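The Label Man

The trade fair opened on Friday and Bahman Moradi had 498 rolls of labels with the wrong word on them.

The word was "sausge." It had been approved by four people, including Bahman, who had held the proof at arm's length, admired the green, and signed. The green was very good. It had taken Golestani Labels most of the fall to get the green right, and during that time all questions of spelling had been considered settled.

"How many people will read it?" asked Farhad Asadi, who ran the press and had been told to print what was on the file.

"It's a trade fair for sausage makers."

"So they know the word."

"They know it very well, Farhad."

Farhad thought this over. He was eating a pear. "Then they'll see what they expect to see," he said, and went back to the press.

The customer was a company called Bellitz, which made eleven kinds of smoked sausage and one vegetable spread that it did not like to discuss. Bellitz had bought a labeling machine from Golestani in the spring, a Graltar, and the plan was to run it live on the stand in Celham with real sausages going in one end and coming out dressed at the other. The marketing director wanted crowds. She had used the word "theater" in three separate emails. Bahman had replied to each one saying that the Graltar did 300 packs an hour with someone feeding it, and that people should be managed as to the theater.

He called her now. It rang for long enough that he began to hope.

"Bahman! Tell me they're green."

"They're very green," said Bahman.

"I knew it. I told them, the green will make the stand."

There was a pause in which an honest man would have spoken. Bahman spent it looking at the calendar from the paper supplier, which showed a lake in December.

"I wanted to ask about the adhesive," he said.

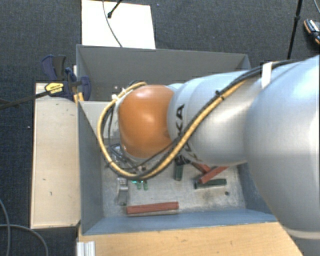
By four o'clock he had a plan, which was to reprint everything. By ten past four he had the price of the plan. The stock for the good green came from a mill that shipped on Tuesdays, and there was enough on the shelf for 2 rolls, provided Farhad didn't waste any setting up. Farhad had never in his life set up a press without waste. He held that the first forty feet belonged to the machine, like a tip.

"Two rolls is how many labels?" Bahman asked.

"Depends on what you want to spell."

They printed them that night. Bahman stood at the end of the press and read every label out loud as it came by until Farhad asked him to stop. It came to one full roll and a second one that gave out at 113 labels, and Bahman carried both to his car himself and put the seat belt across them.

The drive to Celham took five hours. He set up the Graltar on the stand, loaded the full roll, and did the arithmetic on the back of a parking receipt. If the marketing director got her crowds, they would be out of sausage by lunch on the first day. After that it was sausge all the way down. So he turned the speed dial to its lowest setting, where the Graltar took each pack in with a kind of sigh, considered it, and laid the label on as if tucking in a child.

"Is it supposed to go like that?" said the marketing director.

"You wanted theater," said Bahman.

She watched two packs go through. A man in a butcher's coat stopped to watch with her, and then his wife, and then a group of apprentices who had come for the free mustard. A man from a rival firm filmed it on his phone. Someone asked if the slow speed was a new feature and what it cost.

"It's an option," said Bahman, who had a mortgage.

He sold three that day. He explained the option each time at greater length, and by the third customer it had a name and a training course. At half past two the full roll ran out and he changed to the short one with his back to the aisle, and at ten to five, with nine labels left, the lights over the hall flickered for closing.

He called Farhad from the parking lot.

"Did anybody notice?" said Farhad.

"There was nothing to notice. We used the good ones."

"Huh," said Farhad. The press was running behind him. "Only I've had Bellitz on the phone. They want the second day in the blue."

"We don't have a blue."

"I've made a blue. I'm looking at it now, it's beautiful. You want me to send you the proof?"

Bahman looked at his car, where the seat belt was still buckled across nothing.

"Read it to me," he said. "One letter at a time."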